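Slim two-finger gripper or the chunky one for a two-arm setup? Trying them in sim first

Posted by baranauskienė_k
Friday, February 13, 2026

Hi all! I finally have a two-arm robot running in simulation and I'm having more fun than I expected. Before I spend real money I want to settle the gripper question. My plan is plain household stuff on a table: picking up cups and small boxes, handing them from one arm to the other, maybe pulling open a drawer later on. The arms are from the Clundach model pack and I drive them through the Bulletby controller plugin, which has been great so far.

The slim fingers get into tight spots beautifully. The heavier gripper feels steadier on boxes but bumps into everything. I ran 2,000 grasps with the slim one and got 1,412 clean lifts, then 2,000 with the heavy one and got more, but the heavy one also knocked over the neighbors of whatever it was picking. So which would you start with? And is it silly to run a different one on each arm?

One more thing, my head camera view leans a lot. Does that matter for comparing grippers, or should I fix it first?

wulutholm_bench

Not silly at all, I've been running mixed grippers for months and I love it! I keep the slim one on the left for reaching between things and the big one on the right for holding. Handovers get much easier when one hand can just clamp on and wait while the other fiddles.

A few things I'd do before trusting any numbers, though. Open both grippers all the way and write down the gap in the sim's own units. Then set the closing force so it's the same on both, because the default in a lot of packs is higher for the bigger model and you end up comparing force and not finger shape. I lost a whole weekend to that. Also check the friction value on the finger pads. Mine were different between the two models and I hadn't touched either one.
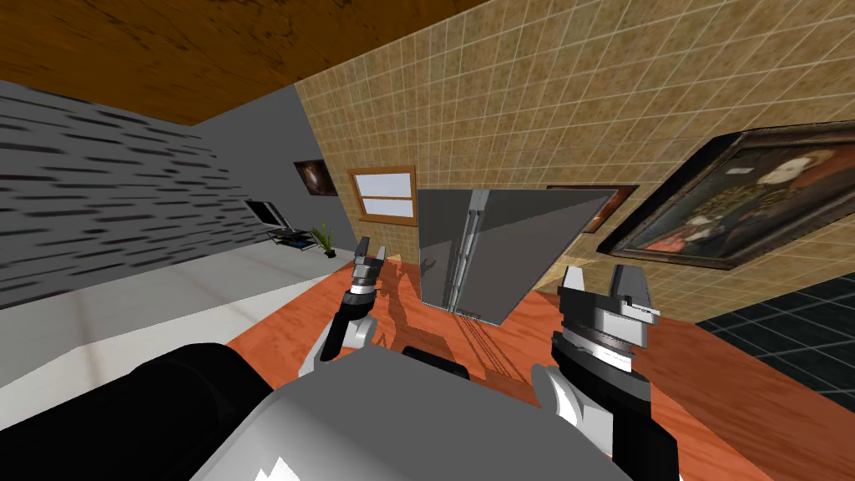 Camera tilt matters more than people think, so I'd sort that out early. My own setup looks out over an orange-brown table, and with the view leaning as hard as it does there, the refrigerator seems to be tipping over and both grippers point upward, the right one toward the tiled wall. If you're driving by hand from a view like that, you'll steer badly with both of them and blame the fingers. If your grasps are scripted from object positions, the lean doesn't touch the results and you can leave it alone until you start using camera images. For hand driving, level the camera, or at least keep the same tilt for every run. And look at how much of the view each gripper takes up. The big one on my right arm sits a lot closer to the camera than the slim one, and a small cup can vanish behind it right when you need to see it.

So: start with the slim one on both arms, get your handover working, then swap the right one and run the same set again. You'll learn a ton from the second round.

old_bulletby_user

slim. the heavy one is overkill for cups

if you ever do drawers go heavy on one side, slim fingers slide off the handle in my sim every time. could be my friction settings, never checked

clundach_tinkerer

Agree with most of the long reply, but I'd go mixed from day one. It's easy to swap back, and you find out fast which jobs each hand is good at.

On counting, please log the knocked-over neighbors as their own column. My last comparison was 2,130 grasps on one gripper and 2,605 on the other (uneven, I know, I kept restarting), and lifts alone told me very little. Once I split out the bumps I could see that nearly all of them came during the approach, before the fingers even closed. I changed the approach to come in from straight above and the wide gripper got so much better! Same fingers, same force, just a different path.

Also try a couple of soft or rounded objects if your pack has them. Boxes flatter flat fingers. A mug lying on its side will show you the difference in ten minutes.

If you're on the April build of the plugin, wrist speed is capped by default, so check that both arms have the same cap before you start. Would love to see your results when you have them!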